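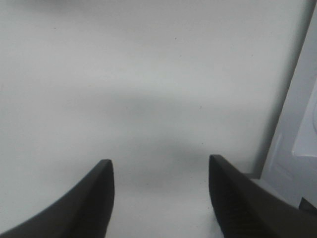
*Plain white, and plenty of it.*

**From the kitchen corner**

The kitchen at Brendgate is nearly back in business, and I can't tell you how happy I am to be writing that! After a summer of eating sandwiches off our laps (the old counter went out in June, and good riddance to it), we have a pale, smooth surface to put things on again. For those who voted for the speckled green, I hear you. I liked the green too. But the window on that side faces the Dalum parking lot and gets hardly any sun, and the white really does wake the room up.

It also shows every single crumb, so please wipe as you go. The cloths are in the top drawer on the left. Use the blue ones for surfaces and leave the striped ones for dishes.

The whole job came in at $1,738, with $198 of that going to the new faucet, and the bake sale covered more of it than any of us dared hope. The lemon bars alone brought in $100. Whoever made the second tray, please make them again for the winter supper.

Now to my favorite part, the microwave. I know, I know, it's a microwave. But if you ever stood in front of the old one pressing "Clock" over and over while your soup sat there, you will understand. This one has knobs! You put your food in, shut the door, turn the big timer, and go find a spoon. The zero is printed in red, and the minutes go around the dial from there in small gray numbers.
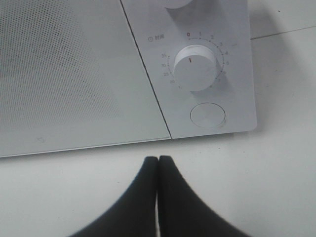
*The timer knob, with its red line and red zero.*

I've been trying it out with all kinds of leftovers, and these are the settings I've scribbled on the card by the sink:

- Mug of soup: 2 minutes, stir, then 1 more
- Plate of rice or pasta: 2 minutes, with a spoonful of water on top
- Baked potato, medium size: 5 minutes, turned over halfway
- Oatmeal: 2 minutes in the BIG bowl (I learned this with a small bowl)

If you're setting it for a very short time, turn the knob well past the number you want and then bring it back. My mother's oven timer was the same way, and I've done it like that with every dial since. Please cover anything with tomato in it. And if you take your lunch out early, turn the knob back to zero for the next person.

A few bits and pieces are still to come. The shelf for the mugs is waiting on brackets, and the Flotitura choir has kindly promised us 12 soup bowls they no longer use, which will go on the lower shelf once they've been through the wash. We could still use a good bread knife and a pair of oven mitts, if you have spares at home.

The Rondonuwu Street potluck will be the first big meal in the new kitchen, on 9 October 2005. Doors open at noon. Bring a dish that can be warmed up in a few minutes, with your name taped to the bottom, and come early if you'd like to help lay out the plates. I'm making the bean stew again, with more garlic this time.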